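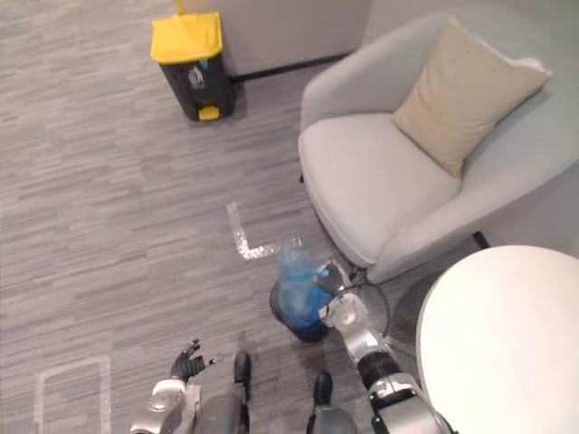
Compré el cubo de pedal Asten de tapa amarilla en octubre, para la sala de espera de nuestra oficina. Escribo en español, que no es mi primera lengua, así que pido paciencia si alguna palabra no es la más justa.

Antes teníamos una papelera abierta, y los vasos de café se veían desde el sillón. Quería una cosa pequeña, con tapa, que se pudiera abrir sin las manos. El modelo de la tienda Pelgate costaba 481 coronas y llegó en una caja bastante grande para su tamaño.

Primero lo bueno. El pedal es ancho y del mismo amarillo que la tapa, de manera que las visitas lo encuentran sin preguntar. La tapa baja despacio y hace poco ruido, lo cual agradezco porque mi mesa está cerca. El cuerpo oscuro disimula bien las marcas de los zapatos.

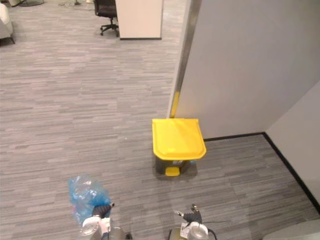
El cubo junto al tabique, con su pedal amarillo delante.

Ahora lo menos bueno. La tapa sobresale del cuerpo por todos los lados. Visto desde arriba, el cubo parece más grande de lo que es, y yo calculé mal la capacidad. Con 12 personas en la planta tenemos que vaciarlo cada tarde. También pesa poco: si se pisa el pedal con fuerza, se mueve hacia atrás sobre la moqueta. Lo hemos puesto cerca de la pared y así va mejor.

Las bolsas merecen un párrafo. El fabricante recomienda las suyas, pero son caras. Probé las azules finas de Marino, en paquete de 40, y entran bien, aunque hay que doblar el borde con cuidado para que no asome por debajo de la tapa. Las más gruesas no me gustaron.

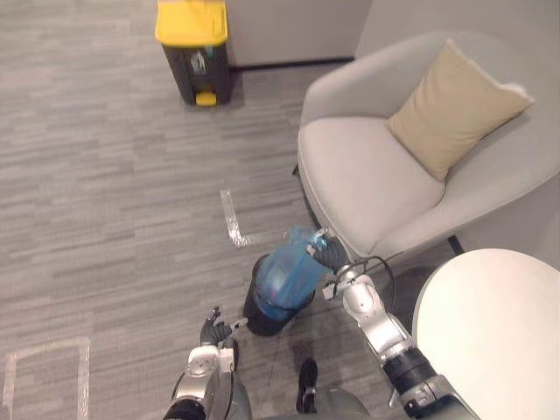
Equipo de Servicios Interiores · Oficina Tulla

Sobre el aspecto hay opiniones. En una sala de grises, con el sillón claro y el cojín beige, el amarillo se nota mucho. A mí me gusta. Un compañero habría preferido la tapa gris, que no estaba disponible cuando hice el pedido. La etiqueta de delante la dejamos puesta.

Para limpiarlo uso un paño húmedo y jabón suave. En el borde de la tapa se junta polvo y conviene pasar el paño también por dentro.

Mi nota es cuatro de cinco. Lo volvería a comprar para una sala pequeña, pero para la cocina de la oficina buscaría uno más alto y más pesado.

600 veces compartido · 12 comentarios
Contacto | © Oficina Tulla, Servicios Interiores | Volver arriba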